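Widside租购公寓二期开放登记，首批101套下月可看房

好消息来了！等了大半年的Widside社区二期终于开放登记，首批推出101套租购两用住宅，户型从一居到三居都有，想先住后买的家庭这回选择多了不少。

项目由Zimix置业开发，Sanbridge负责日后的物业管理。按照公布的方案，住户先签两年租约，期满后可以续租，也可以按签约时锁定的价格买下，已付租金的一部分抵作首付。一居室月租1598元起，物业费另计，每月376元，含公共区域保洁和电梯维护。

最让人高兴的是位置。二期紧挨着Thevar公园东门，下楼过一条马路就能进去跑步遛狗，公交站在小区北侧，买菜也近。一期住户盼了很久的便民超市这次一并建在临街底层，面积比原先规划的还大一圈，真是太棒了！

登记开放以来反响热烈，已有超过2成的房源被预约看房，其中三居室最抢手。申请人需提供身份证明和近半年收入流水，一期租户可优先选房，楼层和朝向都能先挑。暂时拿不定主意的也可以先登记，看完房再决定，登记本身不收任何费用。

二期其余楼栋预计明年6月交付，届时还会有带露台的顶层户型，喜欢种花的朋友可以留意。登记可到Sanbridge服务中心现场办理，也可以在社区网站上填表。
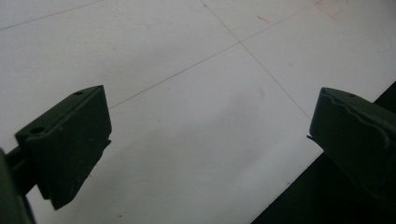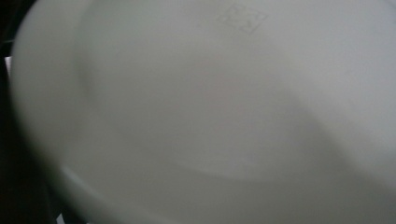

Widside，2024年11月7日

看房须提前预约，每个时段安排两户，可以带老人孩子一起来。一期住户换房的申请同时受理，原租约的押金可直接转到新房，手续当天就能办完，特别方便！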